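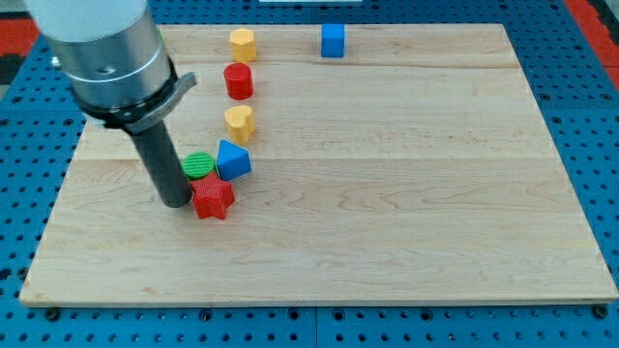 The rod tool near the red star block, with six blocks in a loose line and the blue cube standing apart.

Review: Dotevness Push Planner, language-conditioned block rearrangement

Dotevness is a method for moving tabletop objects by pushing, given a short text instruction. The paper (Figueroa, Vidal and Olmedo) came out in April with code and weights. I ran it for this review on our own arm and board, with the default settings except where noted.

The policy takes one camera view and the instruction, and outputs a planar displacement for the tool tip. There is no grasping and no depth input. A second network scores how far the instruction has been carried out and stops the episode when the score holds above a threshold. The authors present the stopping network as a minor addition. In my tests it mattered more than the policy did.

Setup. Installation is clean. The calibration script wants four known points in the arm's base coordinates and fails silently if two of them are entered in the wrong order, so check the reprojection plot before running anything. Fine-tuning used 417 demonstrations recorded by Rocío Moya on the board above. The paper recommends 1000. I did not have 1000.

Single-block instructions. "Move the blue cube next to the red star" and similar requests are handled well. Approach paths are sensible, and the tool usually goes around a block that is in the way. Contact on flat faces is stable. Contact on cylinders is poor: the tip slides off center and the block drifts sideways, after which the policy backs off and starts over. Each restart costs time but most of them recover.

Multi-block instructions. Lines and curves are the headline result of the paper, and they are where the method slows down. Blocks placed early get bumped while later ones are brought in. The policy will repair a gap, but it tends to repair the same gap repeatedly. With the stopping network turned off, 3 of 19 line episodes ended in an arrangement I would accept. With it on, the count was 11. The policy weights were the same in both runs.

Color and shape words. Confusion is rare when color alone settles the matter. With two blocks of the same color the shape word has to do the work, and "the red cylinder" was sometimes read as the red star. Rewording the instruction did not help much. Adding demonstrations with same-color pairs did.

Compared with Urnumo, which we used before, Dotevness makes smoother pushes and needs less tuning of the step size. Urnumo is still faster per step and has better logging. Dotevness writes one file per episode with no index, and Encarnación Sarmiento ended up writing a parser for us.

Documentation covers training thoroughly and deployment thinly. The threshold for the stopping network is given in a footnote only, and the value in the released config differs from it. I used the config value.

Recommended for labs that already have a calibrated arm and can collect their own demonstrations. For work with mostly round objects, I would stay with Urnumo for now.

Reviewed 22 November 2025, software version as released.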